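Tuvton Hand Gripper Kit – Set-Up Guide for Office and Workshop Teams

Section 4: Getting the room and the people ready

Last revised Sep 6, 2019

Welcome to the part of the guide we most enjoyed writing! By now your kit is unpacked and charged, and you may be wondering how the Honska shelf robot is going to learn the way your own staff handle things. The short answer is that they show it, with a gripper in each hand, a little at a time.

1. Pick a room with some open floor. Push the chairs back toward the walls or desks.
2. Trace every cable from the outlet to the gripper and move any loops out of your walking path.
3. Hold the grippers low in front of you, fingers pointing away from your body, and open and close them slowly a few times.
4. Check that the marker cubes are clean and that a sleeve isn't covering them.

Caution: Cables on the floor are a trip hazard. Look down before you turn around.

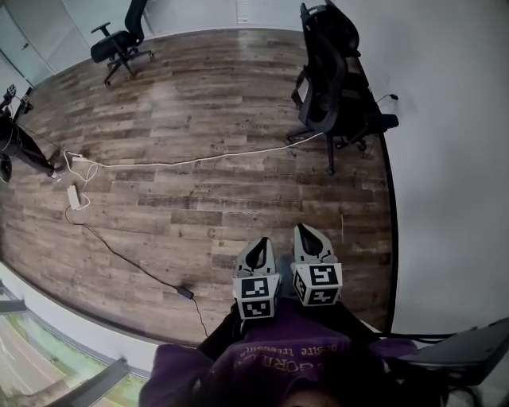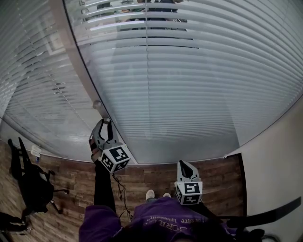
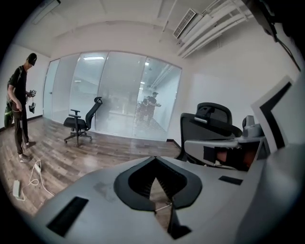

5. Start a session in the Grendcombe app and work at your normal pace. There is no prize for speed, and a fumble or two does no harm – just pick the item up and carry on.
6. Stop after 15 minutes and put the grippers down. Your wrists will thank you, even if you feel you could go on all afternoon.
7. Save the session before you unplug anything. Error 785 means a cable has worked loose; seat it again and repeat step 3.

Note: A first task usually takes almost 200 recordings, so please share them out among the people who really do that job. We have found that the folks who have stocked the same shelves for years know small tricks that never made it into any instructions.

Note for supervisors: Do talk with your team before the first session about what will change. At our Mbwambo site the lifting and sorting went to the robot in February, and the staff there moved over to checking orders and helping customers, with some hours set aside each week to record new tasks. Recording counts as paid work and should appear on the schedule like any other shift.

For replacement marker cubes, order part 1101. Fitting them is covered in Section 5.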